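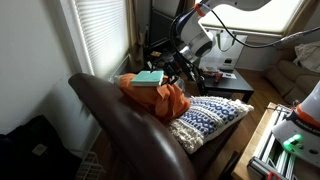 I joined the robotics club in February, mostly because Évan Gilbert kept asking. I have now been going every Sunday long enough to have opinions, so this is a post about what we do there.

The group is called Rorkent. We enter one competition a year, the Skotia student round, and this year's task list is all household chores. Each team picks two. We picked putting a book down on something soft and straightening a cushion. I thought we had chosen the easy ones.

The book is harder than it sounds. On a table you know where the surface is. On a blanket you don't, and the height changes every time someone fluffs it up. Obed Ofori wrote the first version of our code, which lowered the arm to a fixed height and let go. It was fine until the blanket got moved, so he rewrote it to come down slowly and check the force on the way. That took him most of a month.

My job is resets and notes. After each try I put the things back on the chair, not too neatly, and write down the result. We did 102 tries before we trusted the numbers at all. I have a spiral notebook for it and my handwriting gets worse as the pages go on.

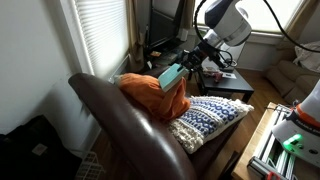

The teal book at an angle, just over the orange cloth.

The angle matters more than I expected. If the book comes in tilted, one corner meets the cloth first, and the force reading looks like a landing when most of the book is still in the air. Obed wants to fix this in the code. Évan wants to fix it by gripping the book closer to the middle. We have talked about this for two Sundays now and I think we'll end up trying both.

We use the same book every time — it has a hard cover and doesn't flop open. Évan tried a paperback early on and gave up after 5 tries.

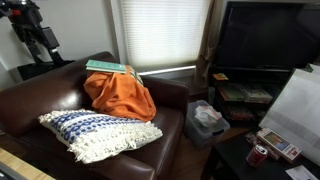 Book on top of the blanket, cushion across the seat.

The cushion task is behind. The fringe is a problem because the fingers close on the tassels and miss the cushion itself. We have 9 tries written down for it, and I wouldn't show them to anyone yet.

Next week we start on the Skotia paperwork, and I need to copy my notes into a spreadsheet before then. If you did the cushion task last year and have any tips on fringe, please leave a comment.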